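late, after eleven, tea gone cold beside me

Right. Quick one because I'm stuffed and up early. Shed day, or what was meant to be shed day and turned into the laundry as well, and half the hall cupboard. March already and I said I'd have the lot sorted before the end of summer. Ha.

Started with the tins. Five of them, the big old biscuit ones, all rusted round the lip, all full to the top with bits. Bits of what. Screws, hose ends, curtain hooks, a key for a padlock I chucked out years ago, a pencil stub, more screws. Tipped the first one out on newspaper and sat there feeling a bit sick. Then just got on with it.

Rule was meant to be: know what it is, keep it. Don't know, bin it. Lasted ten minutes maybe. I'm hopeless at the binning part. Ended up with a Don't Know pile bigger than the other two.

Lunch standing up. Cheese and the end of the loaf. Radio on about the roadworks out at Horatwood, still one lane, still no date for finishing, so the trip over there for the shelf brackets can wait. Not sitting in that for an hour in the heat.

Laundry next. Tap still dripping, I've had an ice cream container under it since Christmas. Turned it off at the wall, took the handle off, looked at it, put the handle back on. Washer's shot I reckon. Or the seat. Rang Chiu Plumbing Supplies and they shut at noon now, since when?? Will try in the morning. Water bill came too, 1,151 on the reading for something, litres or units or whatever they call it, couldn't make sense of the page. Stuck it on the fridge.

Hall cupboard was an accident. Went in for a bin bag and everything came down off the top shelf. Found the Huvevska lamp, well most of it, base and the arm, no shade. Forgot how heavy it is. Forgot I even liked it. Also the good scissors, which I accused the entire houshold of losing. Oops. Also 14 candles, all the same cream ones, bought on special no doubt and shoved up the back for a blackout that hasn't come. Left them where they were except two for the bathroom.

Vacuumed the cupboard while it was empty. Spider. Big one. Vacuumed around him, shut the door.

Then back to the tins after tea with the good light on. Better at night, funny enough, less hot and I'm too tired to fuss. Got through three and a bit. Screws into jars by length, near enough. Hooks in a zip bag. Wall plugs in the old mustard jar, still smells of mustard. Taps and hose things in the blue tub for the laundry. Rubber bands all perished, binned the lot, that felt good.

Leaves the odd ones. A white C-shaped bit with little tabs on the ends, might be half a pipe clip, might be off a bracket. Dark red six-sided looking thing, tiny, very shiny, no idea, a spacer? A nut of some kind? And the small silvery tee, that one I'm hanging on to, looks like plumbing and knowing my luck it's the very part I'll need.

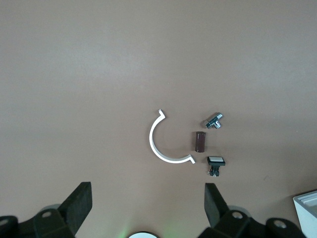
So anyway they're going in an envelope marked WHAT and if I haven't worked it out by winter, out they go. I mean it this time. Probably.

Might take the envelope down to the Pristitz counter, the old hardware with the wooden drawers, they always know. Last time they knew what my thingummy was before I'd got it out of my pocket properly. Charged me forty cents for a new one.

To do tomorow: ring Chiu about the washer. Shade for the lamp, try the op shop first. Fourth tin. Fifth tin. Bin out, it's recycling as well this week I think, check next door's. Label the jars before I forget which is which (already have a bit). More milk.

Back's killing me. Hands smell of rust and mustard. Bed.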